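Jiltora hand gripper kit: six weeks of picking up laundry

Saturday, January 24, 2026

I have wanted one of these since I first saw somebody teach an arm to fold a tea towel without owning the arm. The Jiltora kit turned up in December, and it has hardly been back in its case since. You hold it like a big pair of barbecue tongs, squeeze the trigger, and everything the camera sees gets saved along with how wide the jaws were open. Do that a few hundred times and you have something to train on. I love it!

What you get is the gripper itself, a cable, two spare sets of finger pads, a little card of calibration marks and a year of Varkalora, the software that sorts and trims your recordings. Setting up took me 36 minutes, most of it spent hunting for a USB port that wasn't already taken. The calibration bit is lovely. You wave the card about, the software beeps, done.

My project is small and silly and dear to me: I want a policy that can pick up socks. So far I have 422 takes I'm happy with, all done at home on the bed, with whatever blankets and towels happen to be lying there left where they are. Mess is good for this. My first batch was all on a plain white sheet and the model I trained on it went to pieces the moment it met a pattern.
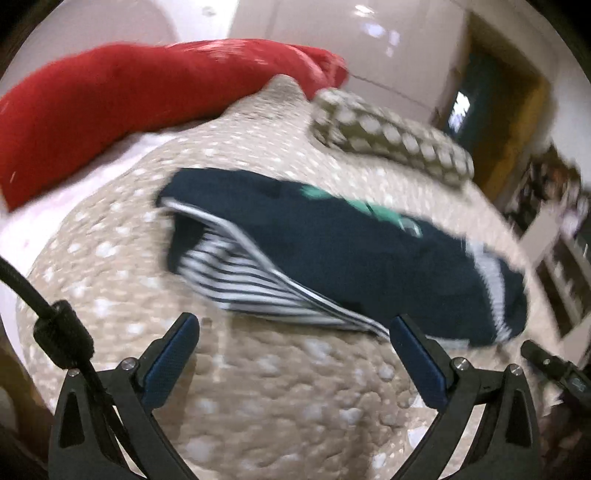 Navy sock on the fleece blanket, jaws open.

Socks are harder than you'd think. They slump, they fold over on themselves, and a dark one gives the camera very little to go on apart from its stripes. This is where the textured pads earn their keep (I tried a smooth set from Sorkness and they slid about terribly on anything knitted). With the Jiltora ones I can come in low, close gently and lift by the cuff or the toe, and I try to mix the two so the model sees both.

The view is my favourite part. Both fingertips stay in sight, so you always know where you are, and so does whatever you train later. It does smear a bit if you swing your wrist, and my early takes were full of blur. Slow down for the last hand's width and it's much better. I keep the slightly blurred ones anyway, as a real arm will wobble too.

Grumbles, then. The cable is too stiff and I'd pay extra for a longer, floppier one. The grip gets tiring after an hour, and left-handers will find the trigger guard a bit mean. Varkalora is quick at trimming but its labels are fiddly: I had to retype "sock, folded" for a whole evening before I found the bulk edit, tucked away under Export of all places.

Compared with the old Bautista hand unit I borrowed last year, it's night and day. That one dropped frames constantly and I threw away nearly half of what I'd recorded. My longest take on the Jiltora came to 2,624 frames, with none missing.

Would I buy it again? Yes, like a shot. Gloves next, and then I'm going to be brave and try tights.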